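Kitchen countertop

A kitchen countertop (also counter, worktop, benchtop; in older household books simply "the board") is the flat working surface on top of the base cabinets in a kitchen. Used for preparing food, for standing small appliances on, and for keeping things that are wanted every day. Usually includes or adjoins the sink and faucet. This article covers home counters only. For shop and restaurant counters see Service counter.

Size and layout

Most home counters are fixed against a wall, with an upright band of tile, stone or metal behind them - the backsplash. Islands and peninsulas have no wall and usually no backsplash. Depth follows the cabinets below. Small kitchens often have one run only, broken by the sink or the stove.

The counter is commonly talked of as three strips. The back strip, against the wall, takes jars, canisters and bottles. The middle is the working area. The front edge is kept clear in theory. Corners are hard to reach and tend to fill up with things that don't get used much.

The Tornum kitchen survey listed 103 home counters and found the back strip in use for storage on nearly all of them. Cutting boards were left out on most. The survey did not record what was kept inside the cabinets, which has been critisized.

Items kept on the counter

Dry goods in jars and canisters, clear or solid. Clear jars show how much is left. Solid ones keep out light, better for tea and coffee. Cereal and snacks often go in clear jars with a wide lid. Oil and medicine bottles, amber glass mostly, get pushed to the back.

Larger appliances such as toaster ovens stand at one end, near an outlet. Their handles and tops pick up dish towels. Makers generally advise against this while the oven is on.

Fruit is kept out on a plate or in a bowl. Lemons last longer in the refrigerator but are often left out anyway, partly for color.
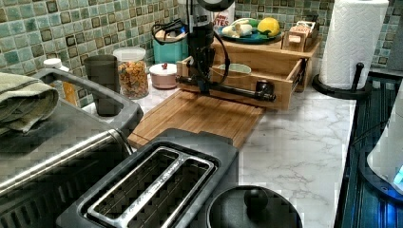 Counter with mosaic tile backsplash, storage jars, and a lemon on a teal plate.

Shelf risers and small crates

A shelf riser is a low shelf unit stood on the counter to give a second level. Wood is common. Wire and bamboo types also sold. Light things go on top, heavier ones under. Small crates and open boxes with slatted sides do a similar job and can be lifted away for wiping down. The Arnero pattern, a slatted box without a lid, was sold flat with 20 pegs and no screws; later versions used glue. Bowls are often stored inside such boxes.

Cutting boards

Left flat on the counter or leaned on the backsplash. Bamboo is a grass, not a wood, but is sold alongside wooden boards and cared for the same way: wash by hand, dry standing up, oil now and then. Strips of bamboo are glued side by side so the board has a striped look. Long soaking can open the glue lines. A board that slides can be held still with a damp cloth underneath.

Surface materials

Laminate, solid wood, tile, stone, concrete, stainless steel, and various man-made stones. Marble is cool and smooth, liked by bakers, but marked by acid - lemon juice and vinegar leave dull spots. Sealing slows staining, does not stop the dull spots. Wood needs oiling, more so near the sink. Laminate is cheap and easy to clean, weak point is the seams.

Faucets and fittings

Fittings are picked to match or contrast with the surface. Chrome and brushed steel are the plain choices. Oil-rubbed bronze is a dark brown to nearly black finish, made to look aged, with copper color showing at rims and raised rings. On some the finish is meant to wear with handling, others are coated so that it stays put. Abrasive pads take it off either kind. Soft cloth, mild soap, wipe dry.

Flared bases and rounded collars are typical of the traditional styles. The Girnton catalog had 400 fittings at its largest, bronze ones under "dark metals", and the Ó Néill range that followed it kept the same heading. 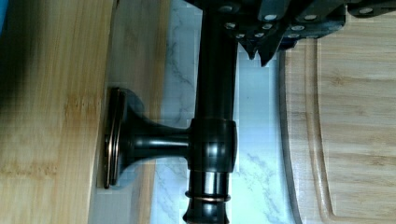
Cleaning

Crumbs first, then a damp cloth, then dry. Lift jars and boards, don't wipe round them. Grout in tile backsplashes holds grease and wants a small brush. Bleach should not be used on marble or on bronze finishes.

See also

Backsplash
Bread box
Cutting board
Kitchen island
Shelf riser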